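Trullum Gear Tables

A text format and a set of tables for small gears: spur, bevel, worm and internal. The tables hold 427 records. The tools in this repository read them, check them for consistency, and work out ratios for trains built from them. There is no drawing or CAD export and none is planned.

The records started as a spreadsheet at the Moltlow repair workshop, where old counters, drill heads and hand-cranked kitchen equipment come in with one or more gears missing. The usual problem is identifying a gear from what is left of it. Most published tables assume the module is already known. These are indexed by the things that can be measured with a caliper: outside diameter, tooth count, bore, face width and hub length.

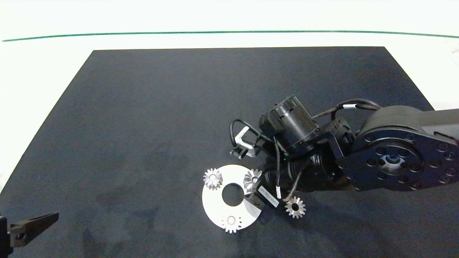
Contents

tables/spur.tsv: external spur gears, straight tooth
tables/bevel.tsv: straight bevel gears, including miter pairs
tables/worm.tsv: worms and matching wheels, one row per pair
tables/internal.tsv: ring gears
schema/fields.txt: field names, types and allowed values
tools/check: consistency checker
tools/train: ratio calculator
notes/: measuring notes and open questions, unsorted

File format

Each table is UTF-8, tab separated, one header row. Empty fields are left empty. Do not write "n/a", "unknown" or a dash. A zero is a measurement and will be treated as one.

Lengths are in millimeters with two decimals. Inch-series gears are converted on entry and keep their diametral pitch in the field dp, so the original standard is not lost. Exactly one of module and dp must be filled. If neither can be established, the record belongs in notes/ until it can.

Fields common to all tables:

id: table prefix and serial number, never reused
teeth: integer
module or dp: see above
od: outside diameter over the tips
bore: diameter of the through hole; empty if the gear is cut on its shaft
face: width of the tooth face
material: steel, brass, bronze, iron, nylon, acetal, other
source: measured, catalog or derived
confidence: a, b or c

Extra fields for bevel gears:

pitch_angle: degrees, measured from the gear axis
mount_dist: mounting distance, apex to rear face of hub
mate: id of the matching gear, or the gear's own id for miter pairs

Confidence is a when two separate specimens agree, b for a single undamaged specimen, and c for a worn or broken one. Catalog records are b by default. The Prerkier records are all c and are expected to stay that way, as the only surviving copy of the sheet is a carbon with several columns shifted.

Measuring notes

Odd tooth counts read low on od. With no tooth directly opposite another, the caliper jaws rest on one tip and across two others. Enter the raw reading in od_raw and let tools/check apply the correction. Hand-corrected values in od_raw were the most common error in the first release.

For bevel gears, od is taken at the large end of the teeth. Mounting distance is the difficult one. It can't be measured directly on a loose gear, so set the gear hub down on a flat surface, take the height to the tip edge, and compute the rest from the pitch angle. The formula is in notes/bevel_height.txt. Burrs on the hub face will throw the height off, and a quick pass over a fine stone before measuring is enough.

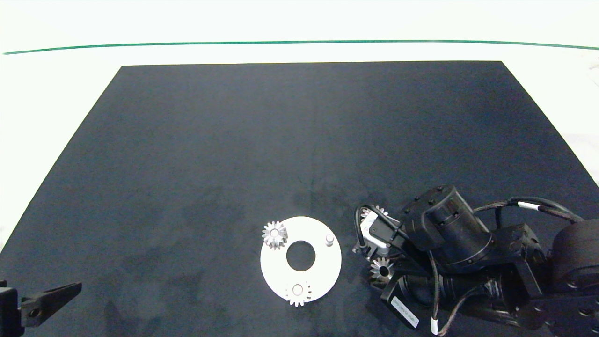 One user of the tables objected that this method trusts the hub face too much. On cast gears the face is often left unmachined, and a reading taken from it can be out by more than the backlash allowance. The suggestion was to measure from the bore shoulder where one exists. The schema now has an optional field, datum, with the values hub and shoulder. Records without it are assumed to use hub.

Chipped gears can still be counted. Count the roots, not the tips, and mark the first one with ink.

Tools

tools/check takes one or more table files and prints a line for each problem found. It exits with status 1 if there are any. It tests that od, teeth and module agree within tolerance, that every mate exists and points back, and that a bevel pair's pitch angles add up to the shaft angle.

tools/train takes a list of ids separated by colons and prints the overall ratio as a fraction and as a decimal. Compound gears on one shaft are joined with a plus sign.

Example:

tools/train S031:S044+S012:S064

Ratios are kept as fractions throughout. The decimal is only produced on output. An earlier version rounded at each stage, and long counter trains drifted enough to give the wrong missing wheel. 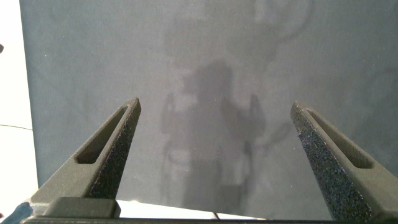

The calculator will not refuse a train that can't be assembled. It checks that meshing gears share a module, and it does not check center distances, shaft clearance or whether two gears on the same shaft would foul each other. Those depend on the housing, and the tables hold nothing on housings.

Coverage

Coverage is uneven. Spur gears with fewer than 100 teeth are well represented in modules 0.5 to 1.5. Above that the records thin out quickly. There are no spiral bevels or hypoid gears. The bevel table is mostly miter pairs from hand drills, plus a run of steel gears from the Mac Giolla catalog, entered in August and not yet checked against specimens.
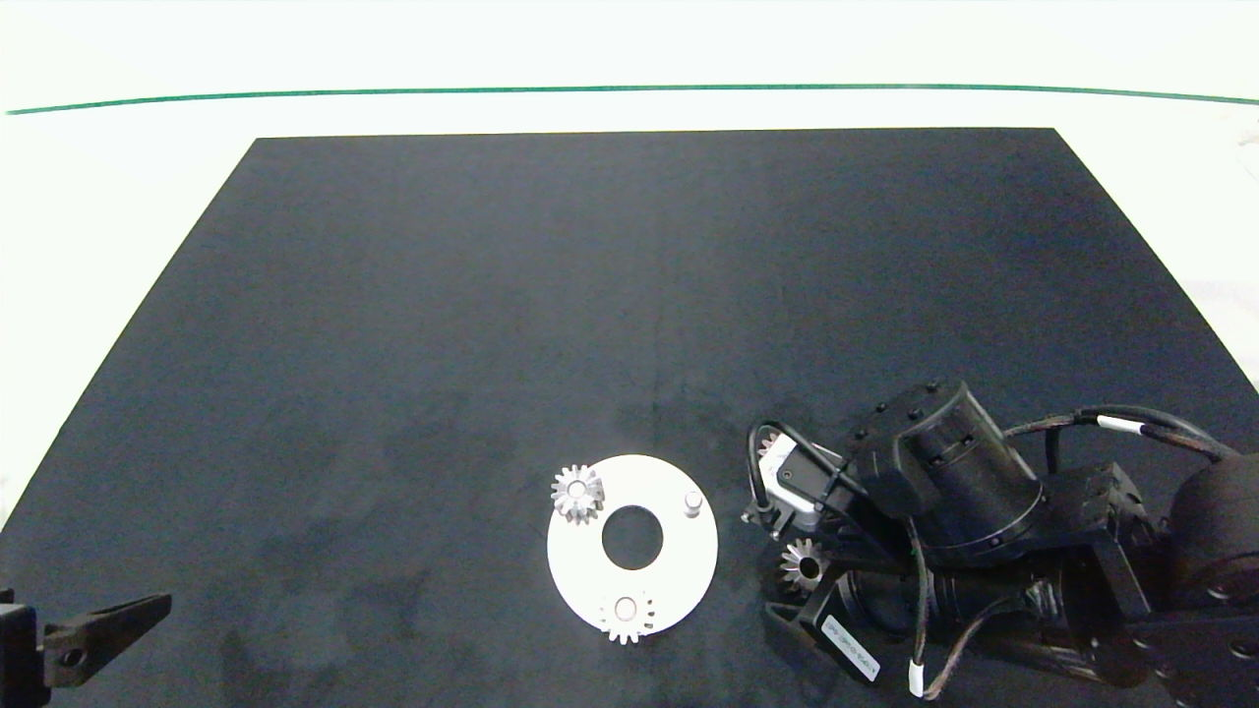
Two small metal bevel gears on a ring-shaped plate.

Known problems

The worm table stores lead angle to one decimal, too coarse for multi-start worms.
Internal gears have no field for rim thickness.
Material "iron" covers both gray and malleable castings.
tools/check reads a whole table into memory. This is fine at 500 rows and has not been tried on anything large.
Stub-tooth gears fail the od check and have to be listed in schema/exceptions.txt by hand.

Contributing

Send one record per change, with raw readings included. Say what the gear came out of if that is known. Use the next free serial number and run tools/check before sending. Records with confidence c are accepted, but they are left out of the default search unless the option --all is given.

License

Tables: public domain. Tools: MIT.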